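Rondero (work cell)

Rondero is a single-arm robotic work cell used for sorting and handling small mechanical parts. It consists of one multi-jointed arm, a fixed table, a parts set, a controller cabinet and a simulated copy of the whole arrangement, which is kept in step with the physical cell. The cell was designed by Aranka Csonka and Musyoka Langat at Drerkano, a firm that builds training and test equipment for technical colleges. The simulated copy was made by Flamanow under contract. The cell is best known among its operators for its written setup and care procedure, usually called the Shemweta procedure after the workshop where it was drafted.

Overview

The arm is mounted beside the table and works over it from one side. Its base does not move. All parts to be handled must therefore lie inside a fixed reach area, which is marked in the control software and not on the table itself. The table top is black and matte, chosen to give good contrast with light-colored parts and to limit glare in the vision system. A light-gray rim runs along the front edge and serves as a visual reference for alignment.

The controller runs two programs. The motion program plans and carries out arm movements. The supervisor program watches joint loads and stops the arm if any of them passes its set limit. Both start when the cabinet is switched on, but the arm stays locked until an operator releases it by key.

Parts set

The standard parts set is a mix of shapes picked to test different kinds of grasp. Cubes are used for basic calibration, as they have flat parallel faces and can be gripped from above in two orientations. Pins and pegs stand on end and tip over easily, which makes them a test of approach speed. Washers are the hardest parts in the set to pick up, because the fingers must come down almost to the table surface before closing. Hand tools, including a double open-ended wrench and screwdrivers, are used to test off-center lifting.

A shallow tray and a round dish act as targets. The tray may be set at any angle to the table edge, and the motion program is expected to find its orientation before each run. Parts are scattered by hand. The procedure advises against laying them out in rows, as a regular layout hides errors in the position estimate.

Simulated copy

The simulated copy is used to try out a change before it is made on the physical cell. It includes the arm, the table and the parts, and also the walls and floor of the enclosure. The walls were given scuffs and scrapes, and the floor a speckled tile pattern, so that the vision system would not be tuned against plain surfaces.
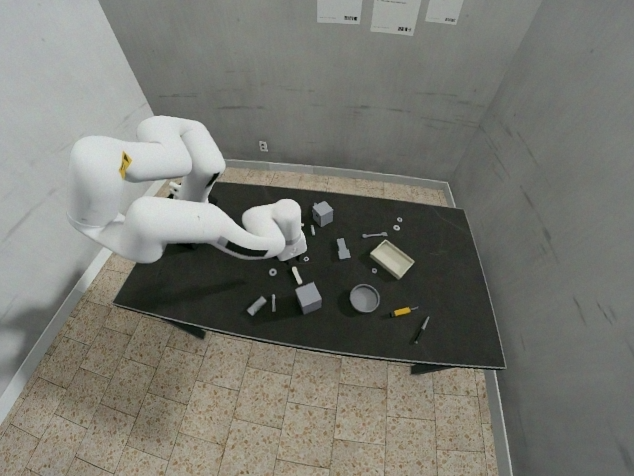

Simulated view of the cell with the arm lowered over the table and the parts scattered for a run.

Each part in the copy has its own entry for size, mass and surface friction. Values for friction were first taken from general tables and later replaced with figures measured at Shemweta. Contact between the fingers and thin parts remains the weakest point of the model. A washer that lifts cleanly in simulation may slide on the real table, and operators are told to treat simulated results for washers as a guide only.

Setup

Setup of a cell takes place in a fixed order. The table is leveled first, then the arm base is bolted down and its tilt checked against the table top. The base bolts are tightened crosswise in three passes. The cabinet is connected last, with the power off.

After the first start, the operator moves the arm by hand guidance to a rest position and sets the joint zero points. The gripper is then pointed straight down over the center of the table and lowered until the fingers are close to the surface. The height reading is stored as the table height. This step is repeated near each corner that the arm can reach. If the readings differ by more than 2 mm, the table must be leveled again and the sequence restarted.

Calibration of the gripper follows. A cube is placed near the center and picked up, turned and put down. The position after release is compared with the position the controller expects. A constant offset points to a wrong tool length or a wrist that has been fitted out of line. An offset that changes with direction is more often a fault in a joint zero point – usually the one nearest the base.

The last step is a match against the simulated copy. The same short movement is run in both, and the joint angles are logged and compared. The cell is not released for use until the two logs agree within the limits in the procedure.

Routine care

Care is divided into work done before each session and work done at set intervals. Before a session, the operator wipes the table top with a dry cloth, looks over the fingers for wear and checks that the warning label near the shoulder is in place and readable. The arm is then moved slowly through its full range with no part in the gripper. Any change in sound is written in the log along with the joint number.

At every 2000 hours of running time, the covers are taken off the wrist and the seals are inspected. The finger pads are replaced at the same time whether or not they show wear. The joint brakes are tested by stopping the arm in a raised position, removing drive power and measuring how far the wrist drops. No lubricant is applied to the outside of the arm, as it collects dust and can be carried onto the table by the fingers.

Cleaning agents that contain solvents are not approved for the arm shell. The glossy finish dulls where they are used, and the bond of the label may fail.

Known faults

The most frequent fault in the log of the first cell was a false load stop, in which the supervisor program halted the arm although nothing had touched it. Mercy Odera traced the fault to a cable that was bent too tightly when the forearm was fully extended. The cable was given a longer loop, and the change was added to the setup procedure in October.

A second fault affected the gripper. After about 679 hours, one finger began to close later than the other, so that small parts were pushed sideways before they were held. Wycliffe Mabula found wear in the finger guide. The guide can be replaced without taking off the wrist, but the table height must be measured again afterward.

Less common faults include drift in the joint zero points after a hard stop, and loss of the stored table height when the cabinet battery runs low. In both cases the full calibration is repeated. Partial calibration was permitted in early versions of the procedure and was withdrawn after it gave uneven results.

Procedure versions

Version 3 of the procedure is dated 4 December 2020 and was edited by Kanini Simiyu. It moved the comparison with the simulated copy to the end of setup, where it had earlier come before gripper calibration, and added the cable check. It also requires that any change to the physical cell be entered in the simulated copy before the next session. Earlier versions left the timing to the operator, and the two had drifted apart at several points – most of them in the wrist dimensions and the finger length.

See also

Gripper calibration
Joint zero point
Parts handling
Work cell simulation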